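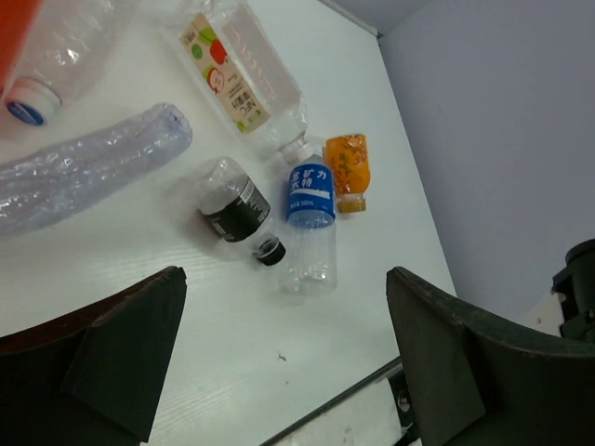
Dalbridge asked why the draft still lets a cell restart by itself after a dropped item, when the last version said an operator had to confirm first. The reply from the chair was that the old wording had been carried over in one place and not the other. Clause 5 will be changed to require confirmation in every case.

Working group on handling rules for sorting cells
Minutes, Apr 29, 2024
Present: Hellico, Dalbridge, Barros (by phone). Apologies: Fellstead.

1. Minutes of the December meeting
Agreed, with one spelling change.

2. Restart after a drop
See the point above. Barros wanted an exception for night running. Not agreed - the group will look at it again once Barros has sent a written case.

3. Gripper checks
The draft asks for finger tips to be looked at at the start of each shift and after every 715 picks. Hellico thought the second figure too low for plastic bottles and too high for glass. The figure stays for now, with a note that sites handling glass should set their own lower limit in writing.

4. Mixed items
Dalbridge has tried the draft test list at its own site and found that more than 30 entries were near repeats. Hellico will cut the list down. Crushed bottles, clear bottles without labels and bottles lying against each other must all stay in. Caps on and caps off to be listed separately.

5. Records
Stop and fault records to be kept for 192 days. Barros asked if wrist camera pictures counted as records. They do when they are linked to a stop, otherwise the site decides.

6. Actions
Hellico - shorter test list, new wording for clause 5.
Barros - written case on night running.
Dalbridge - send the shift check sheet to Fellstead for comment.

7. Next meeting
Date to be set by email once the new wording has gone round.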